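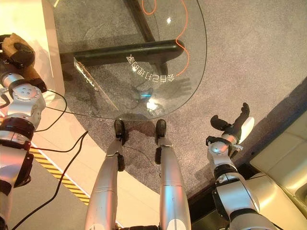

The Patience of Wiping a Table

September 2025
By the features desk
7 min read
Search stories, topics, places

Ask anyone who has raised a toddler and they'll tell you that a clean table is a temporary condition. You wipe, you turn around, and there it is again, the ring from the juice cup, the smear of something you'd rather not identify. I thought of this a good deal during my visit to Gudilow, where a small research group has spent most of a year on the question of how a two-legged machine ought to clean up after people (a question my own family has never settled, and there are only four of us).

The project is called Drirkance, and the idea behind it is easier to explain than I had feared. Most robots that learn chores learn them by copying. A person puts on a headset and guides the robot's arms through the job, the computer records everything, and after enough repetitions the robot can make a fair attempt by itself. The Gudilow group does all of that too. They collected 1627 of these guided runs between last October and this summer, in a practice room got up like the corner of somebody's living room.

What they do differently comes afterward. Instead of treating every run as equally good, they go back through the recordings and mark the moments when the person doing the guiding changed their mind. Maybe the hand started toward one side of the table and then swung back. Maybe the cloth was let go and picked up again. In the usual way of doing things those runs get thrown out as sloppy. Here they are kept, and the little change of heart is labeled, so the robot gets to study what a correction looks like as well as what a perfect run looks like. I found this oddly comforting, as a person who corrects herself all day long.
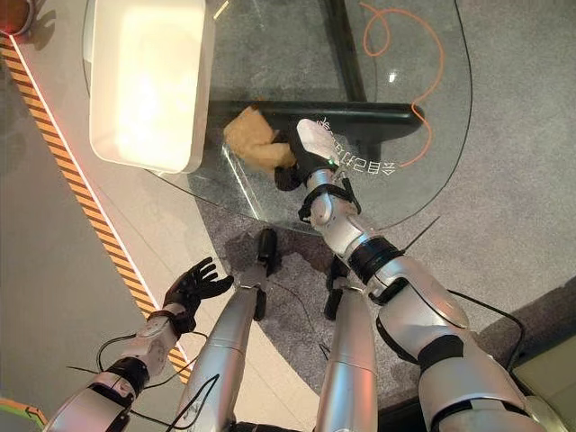 Cloth is the hard part, and everyone in the group will tell you so before you've got your coat off. A block or a cup keeps its shape, so once a robot knows where the thing is, it knows nearly everything it needs. A rag changes every time you touch it. Look at the brown one in the black fingers, with one wide flap folded over and the rest bunched up where the hand has hold of it. The next grab might leave it with no flap at all, or two, and the program has to make sense of that and carry on. Then there is the glass, which shows the floor and the table's own frame right through it and throws back a bright spot of light besides. The group picked a clear tabletop on purpose – if the method holds up there, they figure, a plain kitchen table should be a vacation.

So does it hold up? They ran the comparison the fair way, with the same robot and 100 trials for each version. The software trained only on the tidy runs finished the job 58 times. The version that had also studied the corrections finished 81. Most of the gain came from trials in which the first grab went badly, which is just where you'd hope to find it. The group also tried leaving the labels off, simply mixing the messy runs in with the rest, and that did slightly worse than the tidy runs alone. The labels matter, in other words, and somebody has to sit down and make them. For the last batch of 152 runs it took two people the better part of a week.

That cost is what the group is working on now. A companion tool, Viltiretti, watches the recordings and suggests where a change of mind might have happened, and a person then says yes or no. It misses the gentle ones, the small drift of a wrist, and it gets overexcited about pauses. Still, it has cut the labeling time by half, and I was shown the new version with a good deal of pride and more cookies than I could decently eat.

Next on the list are wooden tables, then a counter with things left standing on it, which everyone spoke of with some dread.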